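January 9, 2020

Fourth day with the Sitell arm on trial from Tirkmont. Set up by 9, after moving the bench nearer the socket because the lead is too short. I had the wiping routine from the Kekico pack loaded already, so most of the morning went on glass.

The ribbed pane is harder for it than the plain one was. I brought the speed down to 4 on the dial and it kept hold of the yellow cloth better. At the default it bunches the cloth up and then pushes with the fingers, which I don't like so near an edge. Wrote that down for the Tirkmont people.
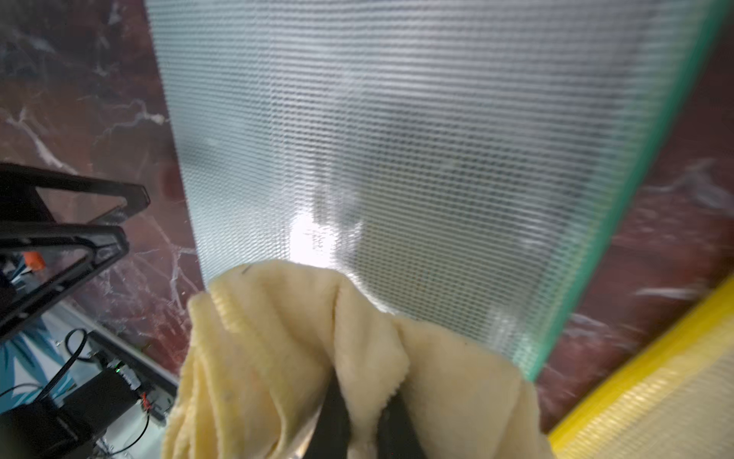 After lunch I went through the price list again. The arm with the two-finger gripper is 1531, and the support plan is another 100 a month. The Bellamy quote was lower but left out the gripper and any training, so I can't really compare them until they send a full one. Asked again by email.

Manual is poor. The section on grip force refers to a menu I can't find, and the index has no entry for it. Rang the help line and waited a long time, then got a clear answer. It is under Tools.

Trial ends in February. So far I would keep it for flat panes and go on doing the textured ones by hand. Marble tomorrow, if the new cloths come.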